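The tidy desk and other promises

In December our building got a clear-desk policy. It came as a two-page note, with a link to an article about a study I haven't managed to find. Everything off the surface by six, it said, and staff would feel calmer and get more done. I have worked at desks of one sort or another for most of my adult life and I would like to know who measured the calm.

The note was written by a firm called Brirneo, who also sell the lockers. I don't say that makes them wrong. I do say I'd be wary of a dentist who owned the sweet shop. Their figure was that clearing away saves each worker 184 hours a year. Try to work out where those hours are supposed to be hiding. If I spent that long looking for my stapler I'd have been let go, and rightly.
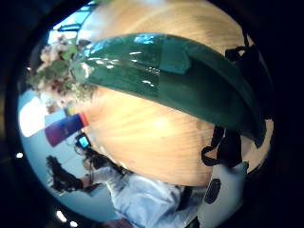
Pale wood and something long, green and glossy.

I asked Halvard Solberg, who ran a planning office in Wistville for years before the place was rebuilt, whether he had seen any change when they went over to bare desks. He had. People stopped leaving drawings out, so people stopped seeing each other's drawings, and mistakes that used to be caught by someone walking past with a cup of tea were caught by the builder. He can't prove it was the desks. But he is at least honest about not being able to prove it, and I found no such modesty in the note.

There is a moral tone to all this that I don't trust. A bare desk is held to be the sign of a clear head, and a full one the sign of a person who can't cope. Yet look at what is being cleared: a cup, a plant, a roll of tape, whatever you were in the middle of. Most of it is only work that hasn't finished yet.
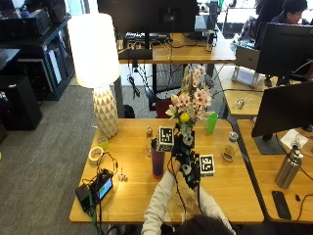
Flowers, a purple tumbler and a roll of white tape, all sharing one desk.

Idun Rønning, my oldest friend and a tidy person by nature, thinks I'm making excuses. She puts everything in a drawer at the end of the day and takes it all out again in the morning, and she likes doing it. Fine. I've no quarrel with anyone who likes it. What bothers me is the leap from "Idun likes it" to "300 people must do it", with a percentage stuck on the front.

The other argument is that shared desks need to be bare so that
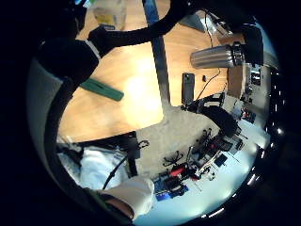

anybody can sit anywhere. That one I'll grant. If a firm has 300 staff and 100 desks, then of course you can't leave your things about. But then say so. Say the rent went up. Don't tell me it's for my peace of mind.

Tatiana Gajdoš, two floors up, has kept the same jar on her desk through three managers. She was asked to take it home and did, and a week later it was back. Her work, as far as anyone can tell, was the same in both weeks. 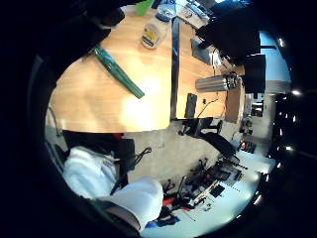
A labelled glass jar near the top of the table.

I don't expect the policy to last. The one before it, about standing up for meetings, was gone by spring, and the one before that I can't even remember. In the meantime I clear my desk at five to six, into a box, and the box goes under the desk.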